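Skutness cable tidy kit, the big one. Had it since January, used it on three machines now, so this is a proper review and not a first-day one. Typing this at lunch, forgive the speed.

Short version: good ties, good labels, bad box. Buy it if you have an older tower that's a rat's nest inside. Skip it if your case already came with decent routing holes and velcro.

## What you get

- hook-and-loop ties in two lengths, black
- adhesive anchor pads
- little combs for keeping wires flat next to each other
- a sheet of write-on labels
- a plastic hook tool for fishing cables through gaps
- a storage box with a lid that does not stay shut

Listing says 53 pieces. Fine, I didn't check.

## The ties

Best part of the kit by a mile. Soft, thin, don't bite into the insulation when you pull them tight. I've re-done the same bundle on my own desktop maybe a dozen times (kept changing drives) and the hook side still grabs. The cheap roll I had before went fluffy after the second go.

Long ones are long. Too long for drive power leads, you end up wrapping them round and round and then you have a fat lump where you wanted a slim bundle. Cut them with scissors. They don't fray, so no complaint there. Just wish there were more short ones, I ran out of those first and had plenty of long ones left over.

## The anchors

Mixed. On clean bare metal they hold like mad. On painted metal, okay. On the textured floor of my old case, two came off overnight and I found them hanging off the bundle like earrings. Wipe with alcohol first, press hard, then leave them alone for a few hours before you hang any cable on them. The leaflet says this in tiny print on the back. I read it afterwards, naturally.

Also: think before you stick. Pulling one off takes fingernails and leaves goo. I put one right where the side panel needs to slide and had to scrape it.

## Combs

Didn't bother with them much. They fit individual sleeved wires and I don't own any. Tried one on a ribbon-ish bunch of front panel leads and it kept popping off. If you do the whole sleeved thing you'll already have nicer combs than these.

## Labels

Surprise favorite. Small flags that fold over the cable, take ballpoint without smearing. I now know which of four identical black plugs goes to which drive. Should have done this years ago. Adhesive is strong enough that they stay put near a fan, weak enough to peel if you label the wrong thing, which I did.

## Hook tool

Looks like something out of a cracker. Works great. You push it thru from the back, catch the cable, pull. The tip is blunt so I wasn't scared of scratching a board with it. Handle is short though, and if you have big hands you'll be blocking your own light the whole time.

## Using it on a real mess

The hardest job so far was an older desktop with a green motherboard, two groups of memory slots with the processor socket between them, and the drive cage sitting close enough to the board that everything ends up in the gap. That gap is the problem in every case of this kind. Power leads go in, data cables go in, the slack gets shoved in after them.

Order that worked for me:

1. Everything unplugged, side panel off, case lying flat.
2. Pull the slack up and out of the gap so you can see where each cable starts.
3. Label both ends. Yes both.
4. Bundle by where they're going, not by type.
5. One anchor low down by the cage, one up top. Tie loosely.
6. Plug back in, check nothing's tight, then snug the ties.

Keep your sleeves and the tool well away from an open socket. Those little contacts don't forgive you. If the processor's out, put a cover on if you've still got one. And don't run a bundle over the memory slots, you'll hate yourself the next time you add a stick and can't get at the clips.

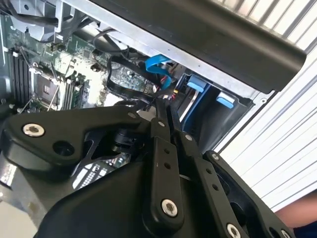
Ravindra Upadhyay wrote in after I put up the first half of this and disagreed on step 4. Bundling by destination is fine until you swap a power supply, he says, and then you're undoing every single tie in the case to get one harness out. He keeps power and data apart, always, even when it looks uglier, and uses the Stirkilberg ties because they come in colors.

Fair point. I swap drives a lot and power supplies never, so my way suits me. If you're the other way round, do what Ravindra does. Colors would be nice tho, Skutness only does black and against a black harness you can't find the end of the tie without a flashlight.

## Compared to the others

Stirkilberg: haven't used them myself beyond a couple of ties a friend gave me. Felt stiffer. Kit is smaller, no labels, no hook.

Flistorent: had their kit before this one. Anchors were better, honest-to-god better, never lost one. Ties were rubbish. If I could put Flistorent anchors in the Skutness box I'd be happy.

## The box

Lid. Does. Not. Stay. Shut. It clicks, you pick it up, it opens, and there go your labels across the floor. I put a rubber band on it. Compartments are a good size at least.

## Score

7 out of 10. Would've been higher with a decent lid and more short ties. I'll buy the ties again on their own if they ever sell them that way. Going to try the leftover long ones behind the TV next, there's a power strip back there I've been ignoring since we moved in.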